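Progress report to the Flustton Harbor Fund
Dry bulk desk study, second period
06/04/2024

We promised a working picture of short-haul dry cargo traffic through Flustton by the end of this period. We have most of one. The missing part is the bit with the prices in it.

The Mader terminal has handed over its berth records: 312 port calls, all entered by hand, with the ship's name spelled a new way on nearly every visit. The bulk carrier Perkeo appears under four names, one of which is also a tug. Cleaning this took longer than planned, and the plan was already generous. 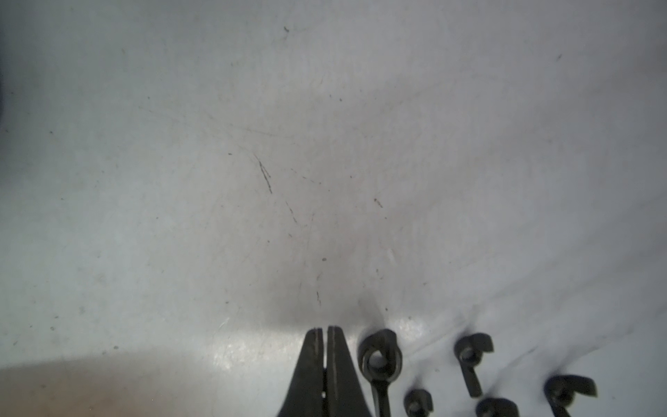
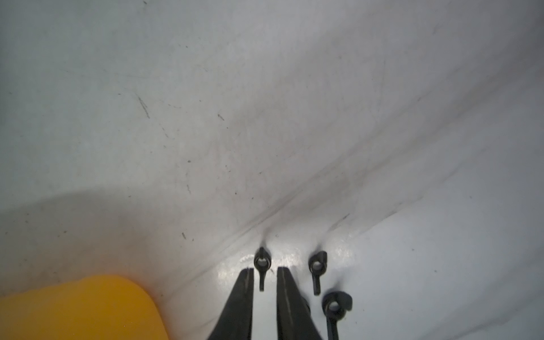
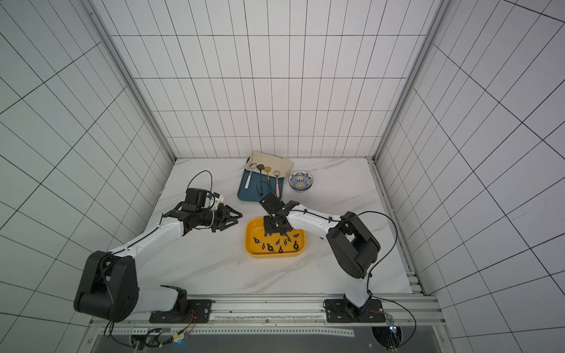 Two close views of work surfaces, and the wider view with both arms over the tabletop.

Waiting time at anchor is now worked out for every call with a usable arrival entry. Grain ships wait longest. Cement ships wait less and complain more, to judge by the remarks column.

Sekiguchi, our brokerage partner, agreed to share 40 past charter rates. Two have arrived. Both are for the same voyage and they disagree. We have written again, in a friendly tone, and will go on being friendly until August, when the tone is up for review.

Spending is under budget, chiefly on travel, as the terminal prefers not to be visited. We ask to move the unspent travel money to data entry.

Next period:
Finish matching ship names and freeze the list.
Get the remaining rates from Sekiguchi, or find another broker.
Send the Fund a first draft of the waiting-time chapter.

The public workshop stays on the schedule. The room is booked and the deposit is not refundable.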